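Grisora G2 Replacement Fingertip and Spring Kit

Made by Farkano
Fits: Grisora G2 two-finger gripper, all wrist plates
Status: In stock
Page updated: 20 August 2018

Safety notice: slow release on opening

This kit replaces the fingertips and return springs shipped with G2 grippers before May. On some of those units one finger can lag behind the other when the gripper opens. The controller reports "open" as soon as the motor reaches its end position, even if a finger is still in contact with the part. If the arm moves off at that point, the part can be dragged or dropped.

We received 8 reports of this fault. In 2 of them a part was thrown clear of the work table. There were no injuries. In every case the return spring had lost tension, and all of the affected grippers had run more than 3,000 cycles on the original springs.

If your gripper has the old springs, stop using it for handovers between two arms until the kit is fitted. Single-arm work may continue at reduced speed with the guard closed.

The Flastent simulator, sold separately, can be used to check a handover program before it is run on the cell. Its wrist view shows the fingers from behind the gripper body, so you can compare the open position of both sides. 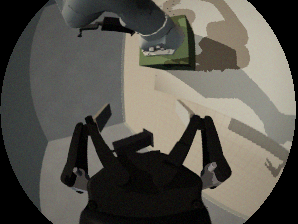

Simulated wrist view: gripper open, second arm above with the green box.

What is in the kit

Two fingertips
Two return springs
Four screws
One spring hook tool
Printed fitting sheet

Fitting

Turn off power and air, and lock out the cell. Support the fingers before you remove the old springs, as the linkage will drop. Fit both springs even if only one looks worn. Tighten the fingertip screws by hand, then open and close the gripper slowly with the pendant and watch both sides. Run the open position test in the Bae setup tool before going back to full speed.

Do not mix old and new springs. Do not stretch an old spring to get more life from it.

Price and ordering

The kit is $115. Owners of grippers shipped before May get one kit per gripper at no charge. Have the serial number ready when you order; it is stamped on the underside of the wrist plate. Used springs do not need to be returned.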